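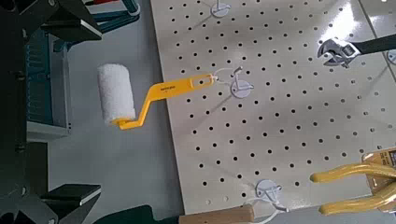
Skesto Community Help
Arms and Grippers > Faults and Safety

Gripper opens by itself after a protective stop while returning tools to a pegboard

Posted by Araba Opoku, January 4, 2019

Our training workshop in Wernonville uses a single arm with a two-finger gripper to take hand tools from a pegboard and return them to their hooks. The tools include a small paint roller, an adjustable wrench and pliers. The roller hangs from its hook by a loop of string through the handle, and the fault has so far occurred only with the roller.

On 11 occasions in December the arm entered a protective stop while placing the string over the hook. The log gives the cause each time as excess force at the wrist. We accept that this may be a matter of teaching the position more carefully. Our concern is with what follows. When the operator acknowledges the stop on the pendant, the gripper opens fully before the arm has moved. If the string is not yet on the hook, the roller falls.

No person has been hurt. On the last occasion, however, the operator had already opened the gate and was reaching towards the board, and the fingers opened beside her hand. We have taken the station out of use until the cause is understood.

The following may be of assistance:

The force limit at the wrist is set to 105 in the units shown on the pendant.
The gripper is supplied from the tool connector on the arm and has no separate supply.
The program was copied from an older station and altered by a former colleague, who left few notes.
The same program returns the wrench without any stop being recorded.

We should be grateful to know whether the opening of the gripper is a fault in the unit, and whether it can be prevented.

Kofler

Had the same on ours. Turn the force limit up. We went to 297 and the stops went away completely, never had to acknowledge anything after that. The string catches on the tip of the hook, the arm feels it and stops. It is only a paint roller so it will not matter if it pulls a bit.

Tsutomu Kubo

I would ask that the limit is not raised as suggested in the previous reply. The stop is the only part of this sequence that is working as it should. The same limit applies when the arm meets a hand, and a setting chosen so that a string may be dragged off a hook has not been checked for that case. If the setting has already been altered at any station where people reach inside, it should be returned to the value in the risk assessment before the station is used again.

The opening of the gripper is most probably caused by the program and can be confirmed without replacing any part. In many older programs the first line of the start routine sends the gripper to the open position, so that the day begins in a known state. If the acknowledgement of a stop has been linked to that same routine, the gripper will open each time the stop is cleared, whatever it is holding. Please check the following in this order.

Keep the gate closed and all persons outside it.
Open the event log and compare the time of the acknowledgement with the time of the open command. A gap of 600 milliseconds or less, repeated on each occasion, would point to the start routine.
Find the line which calls the start routine and see whether it is also called after a stop.
If it is, replace that call with a separate recovery routine. This should leave the gripper as it is, wait for the operator to confirm with the gate closed, and then withdraw the arm slowly along the path by which it came.
Test the new routine at reduced speed with nothing in the gripper, and then with the roller.

If the log shows no open command, the matter is different. The gripper may be losing its supply during the stop, and some units open when power returns. In that event the station should remain out of use and the supplier should be consulted – the program cannot correct it.

Two further points. The gate should not be capable of being opened while the gripper is able to move, and the report of a hand beside the fingers suggests that it is. I would treat this as the more serious finding and have the gate switch inspected separately, even if the program proves to be the cause of the opening.

As to the stops themselves, a loop of string does not keep its shape, and a position taught with the loop open will fail when the loop closes or turns. A stiff ring through the hole in the handle would give the arm something constant to place. The wrench does not depend on a loop keeping its shape, and that may be why it has given no trouble.

Araba Opoku

Thank you. The log shows the open command after every acknowledgement, and the start routine is called in both places. We have left the force limit at 105. The gate switch has been reported to Skosuleo, who maintain the guarding, and the station will stay out of use until they have visited. I shall post the recovery routine once it has been tested.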